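Budgeting for a first gripper arm: replacement fingers and spare parts
Posted in Equipment and Purchasing

Cosmin Mocanu
Our department is preparing a purchase request for one tabletop arm with a two-finger gripper. It would be used for small handling tasks with household utensils, chiefly spoons and bowls. The arm itself has been quoted by Fortin, and that figure is settled. What remains is the line for consumables and spares, for which we have been allotted $650 for the first year. The request must be filed in March and cannot be amended afterward. Is this sum adequate, and should a wrist camera be included in the same request or deferred?

Hurkside Lab Office
The sum is adequate if it is divided with care. Our own first-year records show that finger padding was the item replaced most often. We purchase it from Stondus at $74 per set and used 6 sets in twelve months. Motors and cables gave us no trouble in that period.

Thin plastic handles deserve particular attention in your planning. A smooth, tapered handle may turn between hard fingertips when there is a load at the far end, and a padded tip reduces this considerably.

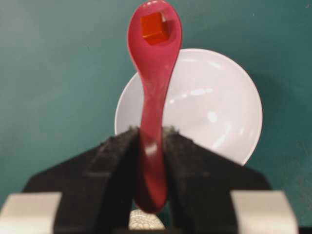

The padding should therefore be entered as a recurring cost and not as a one-time accessory. Please confirm with Fortin whether the fingers can be changed without returning the unit – some suppliers regard this as a service visit and bill for it accordingly. We would also advise including the camera in the first request. A later addition may require a new bracket and a second round of approval, and in our case the approval took 60 days.

The utensils and small blocks can be charged to general supplies. They are inexpensive, and it is useful to hold duplicates in the same shape and material so that results remain comparable.

grakley_user
We got ours through Grakley and the spare fingers came in the box, so check the packing list before you order more. No idea about the camera.

Cosmin Mocanu
Thank you both. I have asked Fortin for a written answer on finger replacement and will enter the padding as a separate line. The camera will be included.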